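Handater Bench Rules Pack for Two-Finger Grippers

In stock – ships from our Bravasgate store

Hi, I'm Rowena Gatchalian, and I put this pack together after years of writing the same rules on the same whiteboards in one lab after another. It's a set of 26 laminated cards, a wall sheet and a folder of simulation tasks that match the cards one for one. If you run an arm with a two-finger gripper for teaching or for research, this is the boring paperwork done for you (I happen to love it, so somebody should benefit!).

What the cards cover

Each card is one rule, in plain words, with a space at the bottom for your own site's numbers. I don't fill in speeds or force limits for you. Those have to come out of your risk assessment and your robot's manual, and I get a bit stern when people ask me to guess. What I do give you is the order to work in, the checks before a run, who signs off, and what to write down afterward.

The cards don't replace the safety standards that apply to your cell, and they won't certify anything. Think of them as the bit that goes between the standard on the shelf and the person with a hand on the stop button.

Simulate first

My favorite card is number 2, and it says: no new pick on the real arm until it has been run in simulation from the same viewpoint the operator will use. The task folder has simple tabletop setups for this, mostly letter cubes on a wooden top. I like cubes with letters because you can write an instruction nobody can misread, like "pick the R, leave the F" – and then check that the log says the same thing. We keep shadows switched on, too. A block lying in the gripper's shadow is a fair test for any vision setup, and I'd much sooner learn about a weak one on a screen. 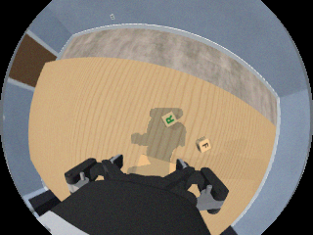
Clear table, open fingers

Card 5 is the start position. Fingers open, nothing touching the pads, and only the task objects on the surface. Mugs, phones and hex keys go somewhere else. Leave bare table between objects so the fingers have room to come down, and if two blocks have to sit close together, write that on the run sheet as its own task. Zirker, the first training shop to try the pack, asked for a version of this card for cluttered bins, and I'm still working on it – maybe January.

In the box

26 cards, punched for a ring
One wall sheet
A pad of 50 run sheets
Download code for the simulation tasks
A dry-wipe pen (black, fine tip)

Ordering and returns

You've got 90 days to send it back if it doesn't suit your lab, written-on cards included, as long as the ink wipes off. Refill pads are sold separately. If you already use the Kazemi folder from us, the cards fit the same rings and you can skip the starter binder at checkout.

Questions about a particular card? Put the card number in the subject line and it comes straight to me. I answer most mornings before 10.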